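**From:** Kosmas Fragkou
**To:** gripper-users list
**Date:** 2025-05-05
**Subject:** Re: Cledau hand-held kit, is it worth the money for kitchen tasks?

Hello Zahira, hello all,

Zahira Rahman wrote:

> We are thinking to order the Cledau hand-held kit from Fesitum for our kitchen tasks (plates, small oven, dry food in trays). The sales page is nice but it does not say much. Before I ask my boss to sign I would like to hear from somebody who has used it more than one afternoon.
>
> 1. Do the soft fingers really hold thin and slippery things, or only cups and boxes?
> 2. How much of the view do you lose to the gripper itself?
> 3. Is the calibration painful?
> 4. Does the support answer?
>
> Also, if somebody has compared with the Economou gripper, please say it, even if the answer is bad for one of them. I will not forward your mail to the sellers.

We have had two of the kits since November, so I can answer most of this. Michalis Drakos, who sits beside me, read my answers and corrected two of them. I have no relation to Fesitum except that we paid them.

First, what you receive. In the box there is the gripper body with the trigger handle, one pair of fingers already mounted, one spare pair, the wide camera with its bracket, the marker stickers, a bag of bolts and a hex key. The laptop software is a download. The small computer that records is not included, and this is written only at the bottom of the quotation. Please look for it. We lost a week there.

**Fingers.** They are the ribbed type that bends around the object. For cups, boxes, spoons with a thick handle and oven knobs we are satisfied. For thin things on a plate it depends on how you come to them. If you come from the top with the tips almost closed, you push the food and it slides. If you come low and from the side, one tip goes under and then you can lift. Our operators needed perhaps two days until this was a habit. Wet plates are bad with any approach, and I would not plan tasks with them.

The ribs collect grease. Warm water and dish soap is enough, but take the fingers off first. Do not wash them on the body like we did, the water goes into the trigger.

**View.** The lens is very wide and this is the best part of the kit in my opinion. You lose the bottom of the picture to the body and the fingers, and the corners are black, but you still get the whole working area in one view. For our toaster oven task we do not need a second camera anymore.

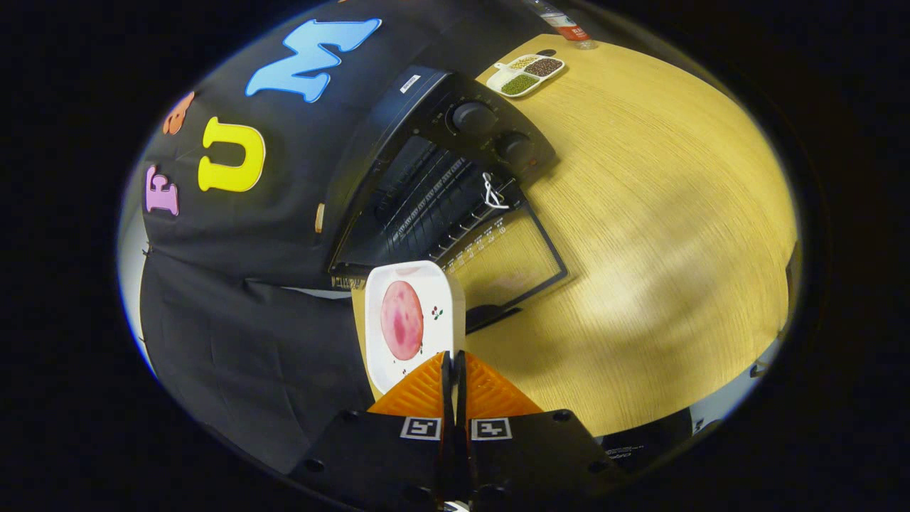
*Kit no. 2 at the toaster oven station, view from the gripper camera.*

You can judge from it how straight lines behave. The oven looks strongly tilted, and the table bends outward. Our older training code expected a normal flat picture and the results were poor until Michalis stopped correcting the distortion and gave the round picture directly to the network. I know other people do the opposite, so maybe test both before you decide.

One more point about the view is the light. A pale tabletop gives a bright patch in the middle, and with automatic exposure the dark objects become just black shapes. We now fix the exposure by hand in the morning. The setting is in the second tab, under "advanced", and it is forgotten at every restart. I reported this.

**Calibration.** It is not painful, but it is boring. The two square markers on the front of the body must be clean and flat. On kit no. 1 the left sticker had a small bubble and the software gave us a width of the opening which jumped all the time. We changed the sticker and it was solved in five minutes, after three days of looking for a bug in the wrong place. The full procedure has 24 positions and you must repeat it if you touch the camera bracket. If you change only the fingers, you can do the short version with 3 positions -- the manual says this on the last page and not in the chapter about fingers.

The position tracking prefers a place with many details. In front of a plain cloth it can get lost, mostly when you turn the wrist fast. Mariann Szalai hung big colored foam letters on our black cloth and we lose many fewer recordings now. It looks like a kindergarten but I recommend it. Trays with different beans on the table may also help, we did not measure this part.

**Reliability.** We made 570 recordings with the two kits until last week. Of these, 44 were not usable. Most of the bad ones are from the first month, from the bubble problem and from a loose bolt on the body. Check the bolts every morning. The manual suggests to check them monthly, and for people who record all day this is much too rare.

**Support.** Slow but serious. The first answer is always from a form and says nothing. The second answer is from Vasiliki Sotiropoulos, and she knows the product very well. If you write the serial number and the software version in the first message, you come to her faster. She sent us a replacement trigger without discussion, also when I told her it was our fault with the water.

**Comparison with Economou.** We borrowed one from Cidetgate for a short time, so please take this carefully. It closes stronger and the trigger feels better in the hand. It is also heavier, and after an hour the operators asked to change. The fingers are stiff with rubber pads, and with thin food they were clearly worse for us. For tools and bottles I would maybe choose it. For plates and an oven door I would not.

What I do not like in the Cledau kit, in short:

- the cable comes out on the side where a right-handed person has the wrist
- the trigger spring is too hard for small hands
- spare fingers are sold only in a set of four pairs
- there is no case, only the carton

About the money: the price is correct if you need the software. If you already have your own tracking, you pay a lot for plastic and a good lens. Ask Fesitum for the version without the software license. It is not on the page, but they quoted it to Cidetgate, so it exists.

If you want, I can send you two or three raw recordings from the oven station so your people can try them in your own code before you order. They are large, please tell me where I can upload them. And which fingers did they offer you, the orange ones or the newer type? The newer ones I have not tried, and I would be glad if somebody on the list can write about them.

Best regards,
Kosmas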